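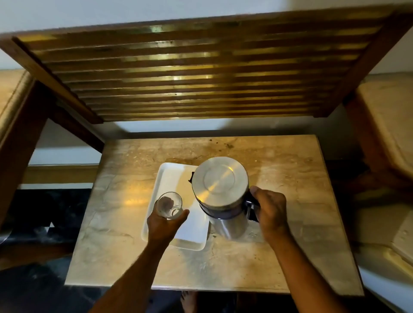
Blažena Ševčík has made the same glass of tea 758 times since May, and she will tell you, if you sit down long enough to be offered one, that she only drank a fraction of them. The rest went to neighbors, to the plants, and to whoever happened to be in the shared workshop at Omitdale when she carried a kettle in from the car. The tea is homework for Dadetti, a two-armed machine she is building, slowly and mostly in the evenings, to pour a hot drink for people whose hands have stopped being reliable.

Her mother was the first of those people. A kettle is a heavy thing when your wrist shakes, and Blažena, who spent 20 years repairing sewing machines in Prirnholm, thought at first that it would be a matter of a good clamp and a motor. She built that one, and it poured beautifully so long as you never moved the glass. Her mother moved the glass.

So the second version learns from people instead. Blažena wears a small camera on her head and makes tea the way she would on any other day: kettle by its handle in the right hand, glass in the left, a tray on the table to catch the mistakes. The recordings go to Annatjie Mathebula, who has the bench across from hers and writes the software (she came to Omitdale to build a loom, and the loom is still there, under a sheet, waiting its turn). Annatjie is fond of the left hand in particular. Everybody watches the kettle, she told me, and the kettle is the easy part. What she wants to know is how the other hand behaves while it waits, how it tips the glass a little or brings it in closer.

The arms themselves are a patchwork. The shoulders came out of a pair of old Tolentino dental chairs that Blažena bought for 70 dollars, and the elbows have been remade so often that she keeps the rejects in a cookie tin and rattles it at visitors. There are 2 grippers, one broad and rubbery for handles and one with soft fingers for glass, and I was allowed to shake hands with both. The soft one was rather nice!

On the evening I visited, Dadetti was practicing with cold water. It reached, took hold, thought about things for a while, and filled a tumbler to just under the rim, with a fair puddle alongside. Blažena wiped up, wrote a line in her notebook and set out another glass. Annatjie asked whether anybody wanted a real tea, and went to find the kettle.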